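去Anghel的那条路：标线、路缘和一处封闭

4/5/20
分类：道路 / 通勤

从Baletti住宅区到Anghel仓库的这段路，我从去年November开始固定走，去的时候拉空箱，回来带货。路线在Bollport市区偏东，中间有几个信号路口，一段有中央绿化带的主路，一段沿着住宅楼的普通双车道路段，还有最近开始施工的一截。之前有读者来信问这条路现在适不适合骑车，顺便问施工的位置怎么绕。信是Tamara Radu写的，她在Cirkon上班，两头的路都熟，就缺中间。回信写着写着太长，索性整理成一篇。

先声明范围。下文只谈路面、标线、路缘、隔离和临时设施，不谈限速和执法，也不谈沿途停车。我没有测量设备，长度一律用里程表读数，误差自行估计。

一、主路：车道划分与自行车道

主路同向有多条车道，用白色虚线分隔，接近路口处每条车道都涂了导向箭头。对向与本向之间没有护栏，靠带草的中央绿化带分开，带上种了大树，路缘石颜色较浅。绿化带另一侧的道路也有红色的窄自行车道，贴着远侧边缘。

本向的自行车道也是红色铺面，从右侧一直斜着引向路口，左边界是粗白短线，右边界是细一些的白色断线。再往右是单独的右转车道，顺着弧形路缘拐出去。也就是说，直行的自行车在路口前夹在直行机动车和右转机动车之间。这种布置的好处是把冲突点从路口内提前到了路口外：右转车要在进入右转车道时穿过自行车道，此时双方速度方向接近，夹角小，右转司机从后视镜能看到骑车人。坏处也在同一个地方，骑车人两侧都是机动车，宽度不够时心理压力大。

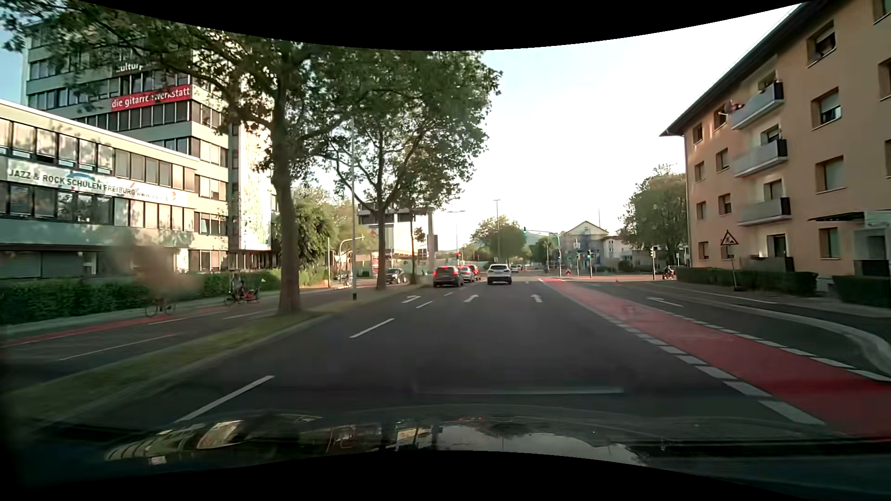
两侧边界线用不同粗细，我认为是合理的。粗短线提示“此处会有车辆穿越”，视觉频率高，远处就能读出来；细断线只做几何界定。有些地方把两侧画成一样，司机在远处分不清哪一侧是被允许穿越的，结果往往拖到很近才并线。实线又是另一回事，含义上等于不可穿越，画在这种位置，右转车就没有合法的进入路径了。

关于红色铺面，有几点技术上的说明，来信里也问到了。

彩色铺面大致分两种做法。一种是在沥青混合料里加颜料和彩色集料，整层成型，耐磨，颜色随磨损变化慢，缺点是造价高，挖开以后补丁颜色对不上。另一种是在既有沥青面上刷涂一层树脂，再撒细集料，施工快，适合改造项目，缺点是车轮反复碾压的位置会先露底。穿越区是磨损最集中的地方，所以判断一条红色自行车道是哪种做法，可以看穿越区与普通区段的色差。色差明显的，多半是面层涂装。我没有下车刮过，所以这一条路属于哪种，不下结论。

摩擦系数比颜色重要。涂装面层如果集料撒布不匀，雨天会比旁边的沥青滑，尤其是骑车人在铺面边缘变向时，前后轮先后跨过两种材质。我自己骑过去的习惯是跨线前把方向摆正，跨完再转。热熔标线同理，旧标线上的玻璃珠磨掉以后，既不反光，也不防滑，白色箭头的宽大面积处尤其要绕开。自行车图案一般问题不大，笔画细，轮胎接触时间短。

导向箭头的位置也值得一提。箭头画得太靠近路口，排队车辆一停就压住了，后车只能靠前车的转向灯猜车道。合理的做法是在排队区之外重复一组。这条路上高峰时段排队会压到箭头，外地车常在这里临时变道，我的建议是过上一个路口就选好车道，直行走中间，别指望到跟前再看地面。

Ctibor Vávra以前做过路口渠化设计，我把上面的意见发给他看，他的回复很短：箭头重复组的间距应按排队长度取，排队长度应按高峰取，高峰应实测。三句话里没有一句可以反驳，但也没有一句能告诉我这里是怎么取的。他另外补了一条，自行车道斜向引入路口时，偏移角度宜缓，过急会让骑车人回头观察的时间不足。这一点我同意，并且觉得应当放在前面讲。

二、住宅楼一侧：双车道段

过了主路继续走，进入沿住宅楼的路段。本向两条车道，中间白色虚线，右侧是抬高的浅色路缘，随线形弯过去，路缘外是一条宽的沥青人行道，再往外是高而密的绿篱，后面有高层住宅，带外挑阳台。没有单独的红色自行车道。

这一段对驾驶者最麻烦的因素是明暗。晴天时树影横在路面上，车道被切成一段暗一段亮，眼睛的适应滞后于车速。暗处路面坑洼不易分辨，亮处的标线又会过曝，两种问题交替出现。深色车辆在阴影里对比度低，浅色车好认一些。我个人的处理办法是太阳镜只戴浅色的，深色镜片在暗段里损失太多细节。挡风玻璃内侧每周擦一次，油膜在逆光时的散射比外侧灰尘更严重。

沥青人行道在这里值得单独说。很多城市人行道用砖，砖的优点是开挖以后可以原样放回，缺点是基层一旦沉降，砖缝错台，轮椅和行李车都受影响。沥青面连续，适合推车，缺点是夏季吸热，补丁明显，树根顶起来之后只能切开重做。我推手推车走过几次，平整度尚可，个别位置横坡偏大，空车会自己往路缘方向溜。载重以后反而稳定，重心低的缘故。

绿篱的修剪会影响视距。直线段影响很小，高一点也没关系，还能挡一部分噪声和灰尘。麻烦在弯道内侧和出入口，绿篱如果超过驾驶者的视线高度，从小区里出来的车要把车头探出去才能看见来车。设计上会在出入口两侧划出视距三角区，三角区里只允许低矮植物。规范这样写，养护未必这样做，春天长得快，秋天再剪，中间几个月靠司机自己留余量。沿绿篱骑车也一样，不要贴得太近，枝条伸出来的时候车把容易挂到。

路缘的高度决定能不能在紧急时借用人行道。抬高的路缘对小轮车是硬障碍，斜着上去前轮会打滑，正确的做法是接近直角。机动车蹭路缘，伤的是胎侧，胎侧没有帘线层数上的冗余，鼓包以后没有修补的意义，只能换。我去年换过一条，就是在别处停车时蹭的。

公交方面，731路与这段路有一部分重合。公交车进站时后车会集中向左并线，跟车距离要比平时放大。早晨货车也多，Anghel方向的装卸时间比较固定，避开那个窗口，整段路会顺很多。具体时间我不写，仓库换过一次排班，写了也会过期。
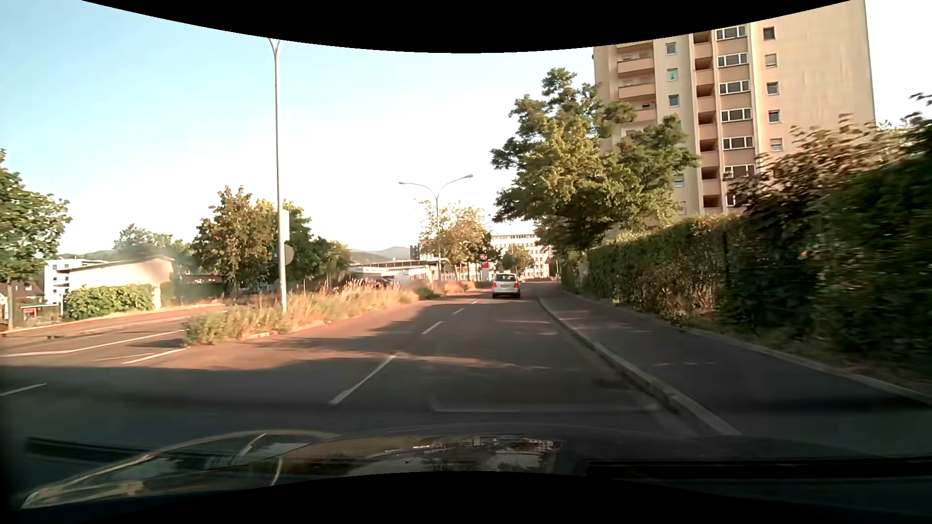

三、施工封闭处

施工的位置目前是整幅封闭，红白施工围挡横在路上，一直拦到人行道。围挡上装有橙色警示灯，车道两侧各立一组临时信号灯，黑色灯箱，立杆下压着黑色配重板，右边那一组的配重板还垫了一个浅色木托盘。左侧配重旁边有一块斜条纹的红白标志板，立在分隔带端头，旁边路面上有一道黄色分段式路缘条，斜着铺过去。我经过时两侧都是红灯。

封闭段前的车道很宽，路面磨损得发旧。过宽的车道在施工引导里是不利条件，司机缺少横向参照，容易在很晚的位置才决定往哪边走。黄色路缘条的作用就在这里，它给出一条可以看见、压上去也能感觉到的边界。临时路缘条通常用胶或螺栓固定，胶粘的在气温变化大的季节容易翘头，翘起来以后对两轮车是危险源，骑过去要留心接缝。

临时信号灯有几个技术问题常被误解。

第一，供电。移动式信号灯常见做法是电池供电，也有接临时电源的。电池供电的灯箱使用LED光源，功耗低，但电压下降以后，有的控制器会先降亮度，有的直接转入黄闪或熄灭，看厂家设定。遇到熄灭的临时信号灯，按无信号路口处理，不要按惯性通过。

第二，稳定性。立杆高，灯箱在顶部，风荷载的力臂长，抗倾覆主要靠底部配重。配重板多用再生橡胶或再生塑料压制，可以叠放，搬运时一个人能抬一块。叠放的数量由杆高和风区决定，现场常见的错误是底座放在不平的地面上，再往上加配重，重量加够了，杆还是斜的。用木托盘找平是工地上常用的土办法，短期可以，淋雨时间长了木料会变形。这里右侧的那根杆有些倾斜，角度不大。

第三，相位。施工区的临时信号不一定与上下游路口联动，等待时间可能明显长于平时。有检测器的可以感应来车，停得离停止线太远就检测不到，自行车反射面积小，更容易漏检。骑车人遇到长时间不变灯，可以向前挪一点，停在车道中央，再不行就下车推行。

围挡的形式这里也混着用，有斜向镂空的，有竖条的，也有上下带红色块的，分段拼起来。镂空围挡的优点是风阻小，从后面能看到来人，缺点是远距离识别面积不如整块板。混用不影响功能，只要反光部分朝向正确、接缝处没有能让人钻过去的空隙就行。最左端那一片窄的转了个角度，没有和其他几片排成一线。行人如果看到围挡之间有缝，请不要穿，里面有没有开挖，从外面判断不了。

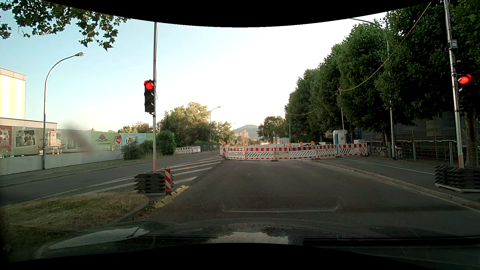
四、绕行与两轮车建议

机动车去Anghel，我现在的走法是在封闭处之前的最后一个信号路口提前右转，沿货运支路走将近500米，再左转接回原路。支路上有减速垄，空箱时弹跳明显，绑带要拉紧，玻璃制品放在前轴附近。回程反向走同样的支路，左转改成右转，等待时间少一些。整体比原路线多花的时间看红灯，运气一般时是3分钟。

高度超限的车不要走支路，中间有一段树枝压得很低，没有限高架，也没有标牌。厢车蹭到的可能性很大，我的车顶行李架已经留了痕迹。需要走高箱的可以从Baletti北侧出去，路远，但净空没有问题。

骑车的人到了封闭处，机动车道和人行道都拦住了，只能提前离开。建议在住宅楼那一段结束时就下车，推过出入口，然后从小区外侧的小路绕。那条小路是砖面，宽度勉强够2辆自行车会车，雨后有积水，挡泥板有用。带儿童座椅的别走这里，转角太急，改走北侧。

Tamara的原信里还问到夜间。夜间我走得少，能说的有限：主路段照明够用，住宅楼段树冠遮挡灯具，路面照度不均匀，骑车前灯角度要压低一点，照近处比照远处有用。施工段主要靠警示灯辨认位置，从远处看灯，近处看围挡上的反光面，车速按能停在照明范围以内来定。

五、几条零碎补充

主路路口右转时，进入右转车道之前看一次右镜，再转头看一次盲区。红色铺面上的骑车人速度可能比预计的快，电助力车尤其如此。

临时信号灯旁边不要停车卸货，有人这么干过，后面的车看不到灯，堵到了上一个路口。

黄色路缘条不要压着掉头。底盘低的车会刮，固定件松了以后下一辆车更麻烦。

绑带我换成了棘轮式的，棘轮每次用完擦干，弹簧处滴一点轻油。旧的那批搭扣式绑带还能用，留给空箱。

施工什么时候结束，现场我没有看到公示牌，问过仓库的人，说法也不一致。路线有变动的话我直接在这篇后面更新，不另开新文。有人从北侧走过重车的，请在留言里写一下那边桥头接缝的情况，我下个月要拉一批瓷砖。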